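Grilled Corn at Home, Night Market Style

If you've ever walked through the Bastport night market on a Monday, you know the smell -- sweet corn going dark over coals, butter dripping, everyone leaning in. You can get very close to it on a small backyard grill, and it's so much fun!

Pull back the husks but leave them attached for a handle. Soak the ears for 9 minutes in salted water, shake them off, and get your coals good and hot before anything goes on.
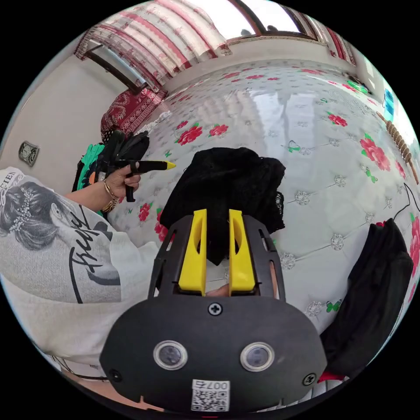 Turn the corn every 3 minutes or so and brush it lightly each time you do. My favorite brush-on is soft butter, lime juice, a spoonful of fish sauce and a pinch of sugar (go easy on the sugar, it burns fast). Four turns usually does it for me. You want black freckles all over, with the kernels still juicy.

Leftovers? Slice the kernels off and fry them with scallions and dried shrimp. I could eat a whole bowl standing at the stove -- and I have!

Recent tips
Keeping herbs fresh in a jar
Cleaning a rusty grill grate
Skewers that don't spin
Quick pickles for noodle bowls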